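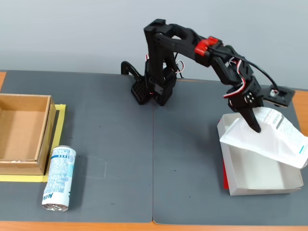
**Visits / Factories and workshops**

# A Tuesday at the paper mill in Brullandale

I have wanted to see Lorkevon for a long time. I buy their notebooks for my letters, and when I read that the mill opens its doors in March, I wrote to them the same evening. The answer was short: come on Tuesday, bring closed shoes.

The bus from Wallura leaves you at the bridge and you walk up along the river. The mill is lower than I imagined, with long roofs and many small windows. We were 12 visitors, most of them older than me, and one school girl with her grandfather. Our guide was Ville Vainio, who has worked with the pulp for many years and now takes care of the visits too. He speaks quietly, so it is good to stand near to him.

We began in the rag room. Lorkevon still makes one paper from cotton, and the cotton comes in bales from a shirt factory in Frade. It must be cut, cleaned and beaten in water until the fibers let go of each other. I had thought that the beating takes one hour. For the heavy paper it takes a whole working day, and Ville tests the pulp by shaking a little of it in a glass jar against the window.

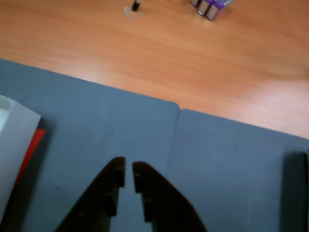 *Wooden tabletop, with a few small things at the far side.*

After this we went to the vats. Two people work at each vat, one who dips the mold and one who lays the wet sheet on the felt. They do not talk much. The one who dips gives the mold a small shake to both sides, and in this moment the sheet is formed. I was allowed to try. My first sheet had a hole and my second was thick at one corner like a pancake. The girl did it better than all of us, and her grandfather was very proud.

When 50 sheets are lying between the felts, they go to the press. The water runs out over the stone floor into a channel, so now I understood about the closed shoes.
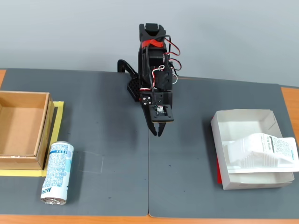

The drying loft was for me the best part of the visit. You climb a steep stair and come to a long room under the roof, with wooden shutters on both sides. The sheets hang over ropes, and the shutters are opened or closed after the weather. Ville told us that in a dry wind the paper curls, so somebody must go up to look at it also in the evening. It smells there of wet wool and a little of river.

We drank coffee downstairs and could ask questions. I asked about the size, the thin gelatin bath that makes the paper ready for ink. They still prepare it in a copper pot. Another visitor wanted to know how many sheets they make in one day at one vat, and the answer was 200 of the heavy kind.
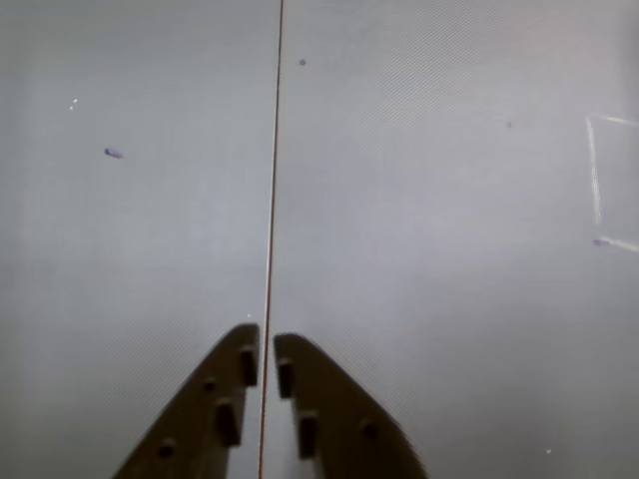
The shop is beside the gate. Prices are the same as in town, but there is a box with second quality sheets, sold by weight, and I took a good pile of these. Small spots do not disturb me when I write.

For those who want to go: you must write before, as they take only small groups. The stair to the loft is not easy for bad knees. The last bus back to Wallura goes at 5:50 p.m. from the other side of the bridge, and there is no roof at the stop.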